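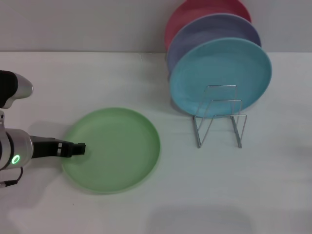 Cozinha pequena em casa de férias: o que fazer antes de chegar, durante a estadia e no dia da saída

Publicado em abril de 2020

Quem aluga um apartamento com cozinha para uma semana a dois raramente pensa na cozinha. Escolhe-se a vista, a varanda, a distância à praia, e só à primeira noite se repara que a faca não corta e que não há sal. As dicas desta página servem para qualquer alojamento com cozinha própria, seja um estúdio na cidade ou uma casa no campo.

Antes de sair de casa

Peça ao alojamento a lista do que existe na cozinha. As fotografias do anúncio costumam mostrar a bancada e pouco mais. Pergunte pelo tipo de placa, pelo tamanho do frigorífico e se há forno. Nos apartamentos Arroyo, por exemplo, os estúdios mais pequenos têm placa com 2 discos e micro-ondas, mas não têm forno. Convém saber isso antes de planear um assado para o aniversário de casamento.

Leve de casa uma faca pequena com protecção na lâmina, sempre na bagagem de porão se for de avião. Um saca-rolhas também, com a mesma precaução. Sal, pimenta e uma especiaria de que gostem cabem em frascos de comprimidos lavados e bem secos. O azeite compra-se lá.

Um pano de cozinha limpo ocupa pouco espaço e serve para tudo: secar loiça, embrulhar pão, pegar numa panela quente desde que esteja bem seco e dobrado.

À chegada

Abra o frigorífico e veja se está ligado. Em muitas casas fica desligado entre hóspedes e demora algumas horas a arrefecer. Não guarde carne nem peixe antes disso.

Passe por água os copos e os pratos que vai usar na primeira refeição. Estiveram fechados no armário e ganham pó e cheiro a madeira.

Cheire a esponja. Se tiver dúvidas, deite fora e use uma nova. Uma embalagem com 3 esponjas chega para a estadia e sobra para quem vier a seguir.

Deixe correr a água quente do lava-loiça até sair à temperatura certa. Se ao fim de algum tempo continuar fria, procure o interruptor do termoacumulador, que costuma estar no quadro eléctrico ou junto à porta da casa de banho.

Jantar a dois sem complicar

Numa cozinha com pouca bancada, o melhor é escolher um prato que se faça numa só panela. Massa com amêijoas funciona bem: 400 gramas de amêijoas já sem areia, dois dentes de alho, azeite, um pouco de vinho branco e salsa. Coza primeiro a massa, escorra, guarde uma chávena da água e faça o resto na mesma panela. As amêijoas abrem em poucos minutos com a tampa posta. As que não abrirem vão para o lixo.

Ponha a mesa antes de começar a cozinhar. Depois falta espaço para pousar seja o que for.

Para velas, use um copo baixo e grosso com um dedo de areia ou de sal grosso no fundo. A cera não se agarra ao vidro e a vela fica direita. Na varanda com vento, o copo tem de ser mais alto do que a chama. Confirme nas regras da casa se as velas são permitidas – em Temham, as casas com telhado de colmo não as autorizam nem no exterior.

Vinho branco que ainda não está fresco: embrulhe a garrafa num pano molhado e ponha-a no congelador. Marque um alarme no telemóvel para não se esquecer dela.

Loiça e cheiros

Lave primeiro os copos, depois os talheres, depois os pratos e só no fim as panelas. A água dura mais tempo limpa.

Panela com fundo agarrado: cubra com água, junte uma colher de bicarbonato e deixe ferver 10 minutos em lume brando. Espere que arrefeça e raspe com uma colher de pau. Não faça isto em alumínio, que escurece.

O cheiro a peixe nas mãos sai com limão e sal. O do lixo só se resolve levando o saco para fora na mesma noite. Em Clikport os contentores ficam no fundo da rua e fecham com pedal.

No dia da saída

Esvazie o frigorífico de véspera e tome o pequeno-almoço com o que sobrou. Pão duro dá torradas, fruta madura come-se com iogurte. Garrafas fechadas e pacotes por abrir podem ficar, se o alojamento aceitar. A pensão Ekier tem uma prateleira à entrada para esse fim.

Passe um pano na placa depois de fria e verifique o forno, onde ficam esquecidos mais tabuleiros do que se imagina. Feche a torneira do gás se a casa tiver botija. Deixe a porta do frigorífico entreaberta apenas se lhe pedirem para o desligar.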